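Curb Counters and Street Diary Keepers Wanted
Sumwood Avenue Project

Sumwood Avenue is 60 feet wide. Most of that width is used for driving, most of what's left is used for parking, and the remainder is a sidewalk where two people with groceries have to negotiate. The city has agreed to let us try something different on one stretch of it, starting in April, and we need people to tell us how it goes.

We're Flovus, a small street research outfit above a tire shop on Mutiso Street. (The rent is good. The tire shop knows what we do and has been very decent.) We're hiring for two paid roles and signing up residents for a third, which pays less but can be done in slippers.

What's being tried

The parking lane on the east side of Sumwood, between Mutiso Street and Vatotov Square, becomes a bus lane with a protected bike lane next to it. Loading bays move to the side streets. The square loses its slip lane, which has served for decades as a way to take the corner without slowing down, and gets benches.

The trial runs until October. At the end the city council votes on keeping it, and would like numbers to argue over. At present the arguing is done without them. Our last mail survey went to 3485 households and drew replies in every register known to the English language, several in capitals. Opinions we have. Counts we're short on. 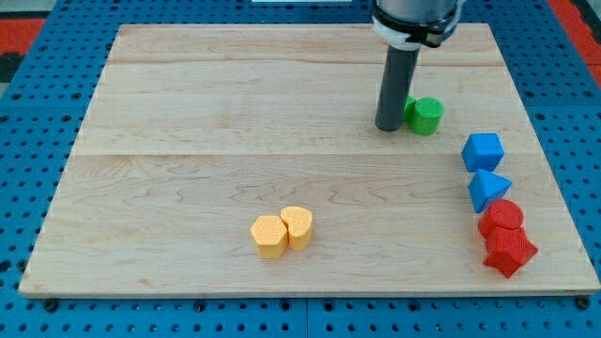

Role 1: Curb counter (paid, part time)

You stand or sit at an assigned corner and record what passes: buses, bikes, cars, delivery vans, people walking, people pushing strollers, people riding something with a motor that the form has no box for. You also note what's stopped in the bus lane and for how long. Something will be stopped in the bus lane.

Shifts are three hours, either 7 to 10 a.m. or 4 to 7 p.m. You can take as few as two a week. We're looking for 15 counters, and we'd like a few who can cover the whole season.

You'll need to be 18 or over, comfortable outdoors in plain bad weather, and able to watch a van driver park across a bike lane without offering him your views. Drivers will offer you theirs. You may hand them our card.

A folding chair, rain poncho and clipboard are provided. Bring your own hat. No experience in transportation is required, and if you have a great deal of it, please be prepared to use the form as printed.

Role 2: Data clerk (paid, part time)

The counters fill in paper sheets. You type them up, check them against each other, and call the counter when a sheet claims there were more buses in an hour than the transit agency owns. Ten hours a week, at our office, mornings or afternoons as you prefer. Good spreadsheet habits matter. So does patience with handwriting done in gloves.

Role 3: Street diary keeper (residents and shop workers)

If you live or work within a few blocks of the avenue, we'd like you to keep a short diary of how you get around: where you went, how, how long it took, and anything that annoyed or pleased you on the way. One entry a day, three weeks in spring and three in fall. You'll get a grocery card at the end of each round.

You don't have to like the trial. We already have plenty of cyclists. We'd especially like to hear from people who drive to work, people who use a wheelchair or walker, parents on the school run, and anyone who makes deliveries for a living. Diaries are read by our staff only, and names come off before anything is published.

Money

We have $3000 set aside for diary keepers' grocery cards, split evenly among everyone who finishes. Counters and the clerk are paid hourly, every two weeks, and training time counts. The rates are on the application form, where we put them so you wouldn't have to ask at an interview.

How to apply

Pick up a form at our office or at the Vatotov Square library desk. Tell us which role you want, when you're free, and how you usually travel. A résumé is welcome for the clerk's job and unnecessary for the others. Forms are due by the end of March, and training is in the first part of April, in the evening, with sandwiches.

The office is up the stairs to the left of the tire shop. There's a bike rack out front and no parking.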